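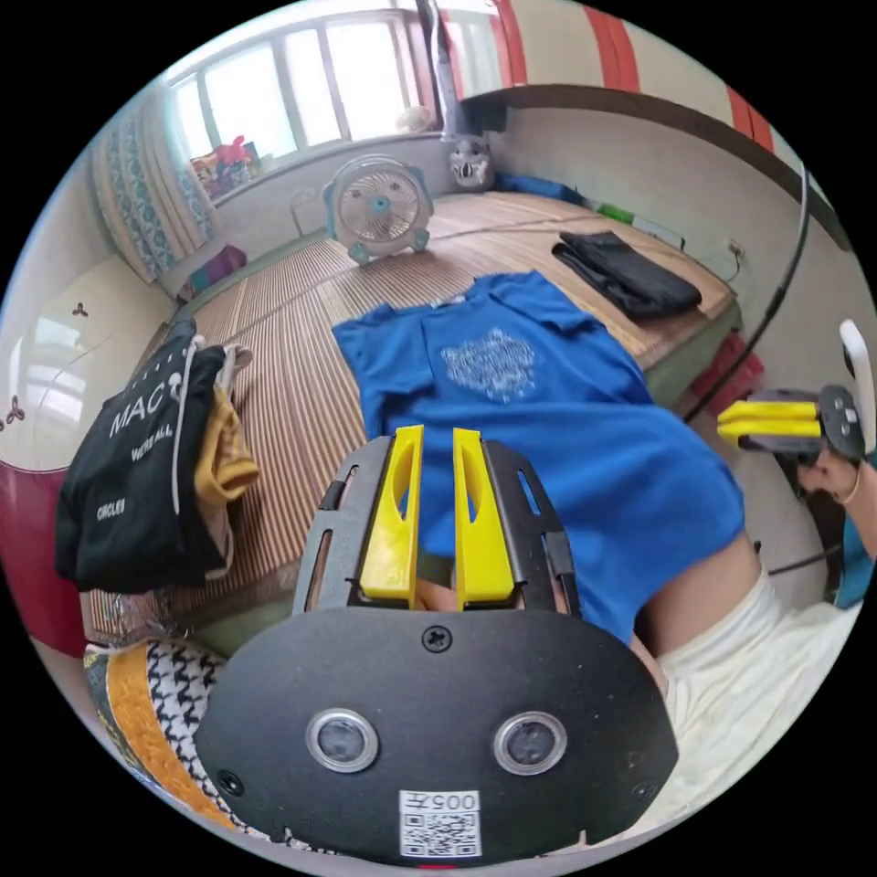 Hand-held grippers or remote arms for teaching shirt folding?

Home Forums Teaching & Demos Members Log in
Search this forum Go

8 Nov 2020
by Siham Saab

I have 200 demos of folding a T-shirt, all done with a pair of hand-held grippers on a bed with a straw mat. Lay it out, sleeves in, bottom up to the collar. Each one takes me 8 seconds if I don't fumble. The policy runs on the two Vasero arms and gets the sleeves fine, then grabs air at the hem. Before I record more I'd like to know if people here think I should switch to driving the arms by remote.

miranda_bench wrote:
Switch. With remote control the robot records its own joint angles and you can't show it a motion it can't do. With the grippers in your hands your wrists go places the arms never will. I lost most of November last year finding that out.

floarea_m wrote:
I disagree with miranda_bench. Cloth is the worst thing to do by remote. You can't feel the fabric slip, so you go slow, and the robot learns to go slow and hesitate. I got 5 usable folds in an evening that way and gave up. How do you do the pickup, Siham?

siham_s wrote:
From flat, or sometimes I lift it first and let it hang before laying it out.
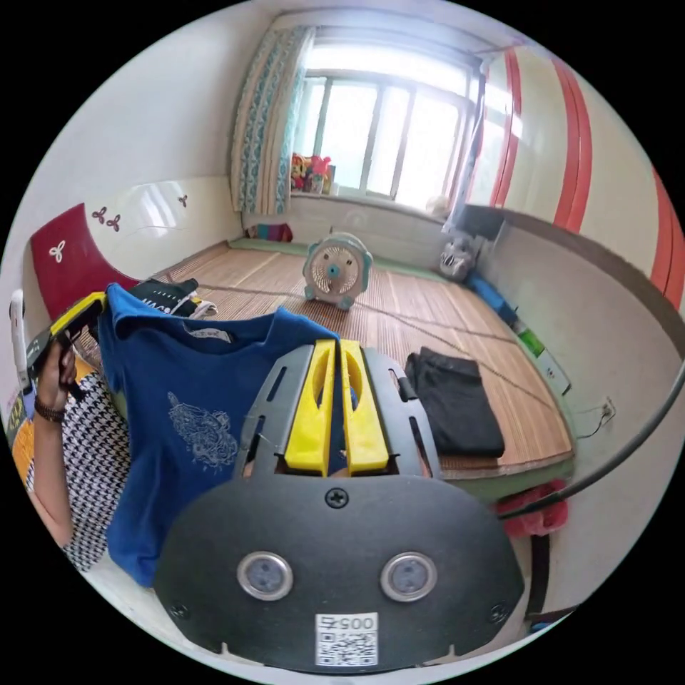
Lifting the shirt.

floarea_m wrote:
Then you have two tasks mixed together. Split them. Hanging cloth and flat cloth look nothing alike to the policy and I would train the flat fold alone first.

c_hapeta wrote:
Agree on splitting. Also check for junk between takes. Lint, thread, anything across the fingertips ends up in every view and the policy can key on it.

siham_s wrote:
Well. I went back through the recordings and found this. 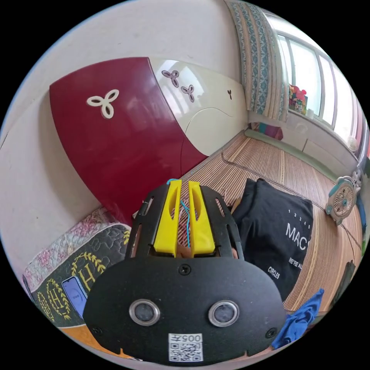
Blue string over the fingers.

c_hapeta wrote:
I'd drop every take with that in it. It crosses the gap right where you want to see the cloth.

miranda_bench wrote:
A string is not why it misses the hem. Reach is why. Replay a few takes on the arms with no policy at all and see how many the arms can follow.

siham_s wrote:
I can do the replay tomorrow. On grip, I've been taking a big bunch of cloth between the fingers when I'm tired, and some of those takes are in the set too.

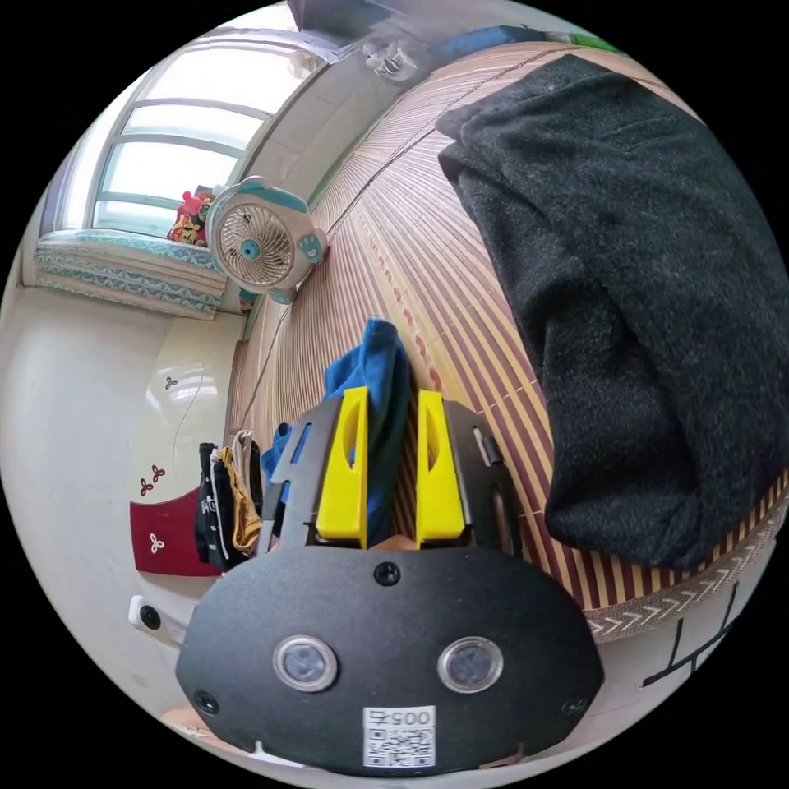 Floarea, would you keep those? My thinking was that variety helps, and the other clothes on the bed would teach it to ignore clutter.

floarea_m wrote:
Clutter yes, bunched grips no. The hem needs a shallow pinch and you are showing it both. Take them out, then record up to roughly 1,000 of the flat fold with the same pinch.

miranda_bench wrote:
A thousand takes before checking reach is a lot of wasted evenings. Replay first.

siham_s wrote:
Replay first, then. I'll post the numbers – the Judeck mounts are off the left arm right now so it may be late.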